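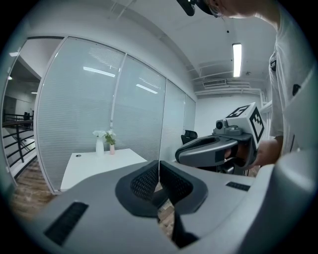

4. Placing an advert for a working dog

Read section 3 first if you have not yet set up your seller account. You need a confirmed phone number before the Trisemine listings desk will show your advert to buyers.

4.1 Starting the advert

1. Sign in and choose New advert, then Working dogs.
2. Pick the type of work: herding, guarding or general farm use. You can pick two if the dog does both.
3. Enter the breed or cross. For a cross, put the dam's breed first.
4. Enter the date of birth. For a litter, one date covers all the pups.
5. Enter the microchip number. Each pup in a litter has its own line.

Caution: Pups under 8 weeks old may be advertised but must stay with the dam. Set the Ready to leave date before you go on.

4.2 Writing the description

1. Say what stock the dog has worked and on what ground. "Used on 400 hill ewes" tells a buyer more than "good with sheep".
2. List the commands the dog knows, and whether it works to voice, whistle or both.
3. State any faults. Gripping, chasing vehicles and trouble with other dogs must all be declared.
4. Keep the title to 34 characters or fewer. Longer titles are cut short in the search list.

Note: For untrained pups, describe the work of both parents instead. Leave the commands box blank.

4.3 Price and collection

1. Enter one price per dog. Offers can be switched on or off.
2. Give the nearest town only. Your full address is sent to the buyer once you accept — it is never shown on the advert.
3. Tick Meeting point if you would rather hand over at the Vavudthorpe mart. Buyers must still be able to see a pup with its dam before they pay.

4.4 After you submit

Adverts are checked by hand, normally by the next working day. Once approved, an advert runs for 30 days and can be renewed from the My adverts page. Mark the dog as Sold as soon as a deposit is taken, or enquiries will keep coming in.

If an advert is sent back, the reason appears in red beside the part that needs changing. Correct it and press Submit again. For anything else, write to Keegan Rakena at the listings desk and quote your advert number.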